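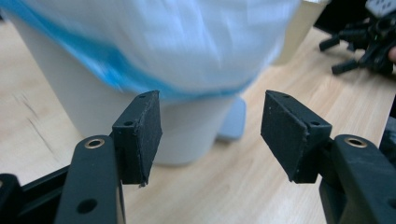
Hand-held gripper at the bin-liner task, with the bag over the top of the container.

The question put to this blog most often by readers is whether a machine can yet be purchased that will do the housework. The position of the author, after several years of following the field from Ontario and a good deal of correspondence on the matter, is that the question is poorly framed. Housework is a collection of several hundred small jobs, and progress on one of them says very little about progress on the next. The present entry considers a single job, the lining of a wastebasket, and sets out why it remains a useful measure.

A wastebasket is a rigid object of known shape. A robot arm of modest quality can locate one, grasp it by the rim and set it down elsewhere, and has been able to do so for some time. The bag is another matter. A plastic bag has no fixed shape, weighs next to nothing, clings to itself and moves with any draught in the room. Its opening must be found, separated, held apart and brought down over a rim that is often only slightly smaller than the opening itself. A person does this largely by touch, rubbing the two layers between thumb and finger until they part. Two flat pads have no comparable sense. They can pinch, and they can release.

For this reason the design of the gripping surface receives more attention than the general reader might expect. Foam is forgiving and holds thin film tolerably well under light pressure. It also wears. The edges fray, the surface roughens, and the grip at the end of a month of use is no longer the grip with which the month began. Chang-ho Nam, whose notes on end-effector maintenance were shared with the author in October, keeps a written log of pad changes and regards any published result without one as incomplete. The author is inclined to agree.

The hand-held gripper deserves a word of its own. In this arrangement a person holds the tool and performs the chore with it, and the recording is later used to train a machine fitted with similar fingers. The method has considerable merit. It is inexpensive in comparison with operating a full arm, it can be carried into an ordinary kitchen, and the person holding the tool very quickly learns what two fingers cannot do. Kyung-hwa Jang has written to say that her own opinion of household robots became more charitable after one afternoon spent attempting to line a bin in this fashion. She had considered herself competent at the chore.

Readers have also asked about numbers. In a set of trials circulated privately by the Larkico group, an arm trained on 706 demonstrations was given 333 attempts at fitting a liner to a small bin. It completed fewer than half without assistance. The failures were concentrated at the opening of the bag; once the film was over the rim on one side, the remainder of the job generally went well. Jayson Lagman, who forwarded the figures, cautioned that the bin was always placed in the same area of the table and that the bags were of one brand and size. A household would offer no such courtesy.

Shop-floor work presents a more favourable picture. Octavio Castaño, formerly of Weletti, has observed that a packing line rarely asks a machine to open a loose bag at all. The bags arrive on a roll, are blown open by a jet of air and are held in position by a fixture. The difficulty has been removed by altering the surroundings, and the equipment has performed the work reliably for decades. It is doubtful that many families would accept an air compressor beside the kitchen sink, although the author would not rule out a redesigned bin and liner sold together for the purpose.

On the general question, then, the author's view is unchanged from the previous entry. Machines can perform portions of a number of chores under favourable conditions – carrying, wiping, sorting, placing – and the handling of thin and flexible materials remains the principal obstacle in the home. Fitted sheets, cling wrap and grocery bags belong to the same family of problem, and improvement in one may reasonably be expected to assist the others.

The next entry will address dish racks, at the request of Sheldon Lavoie, who disputes the author's earlier remarks on cutlery. Correspondence on either subject is welcome at the usual address.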